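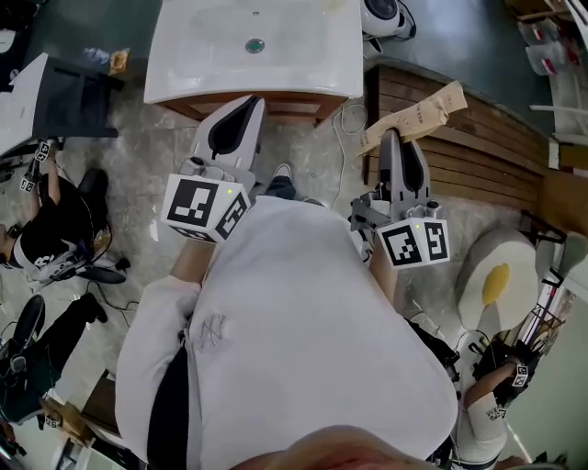

At the sink, white shirt on

Home Courses Shop FAQ Contact

Your questions about caring for white shirts

How hot should the water be?
Cooler than most people think! For everyday cotton we like a wash at 30 or 40, and we save anything hotter for sheets and tea towels. If your label says something different, do please listen to the label.

My collars have gone yellow. Are they past saving?
Very rarely, so don't throw them out just yet. Rub a little plain soap into the damp collar, leave it for 17 minutes or so (Liliana Monti, who started our Geltura classes, swears by it, and we've all rather fallen into the habit) and then wash as usual. Old marks may want a second go.

Can I wash a shirt with an embroidered logo?
Yes, of course – just turn it inside out first, and iron it on the wrong side over a folded towel so the stitching stays nice and plump.

Do you run classes?
We do, and we'd love to see you. The next shirt evening is in May, it costs 27 euros with tea and cake, and you're welcome to bring a shirt that's been worrying you. Write to Bernardo Peixoto to book a place.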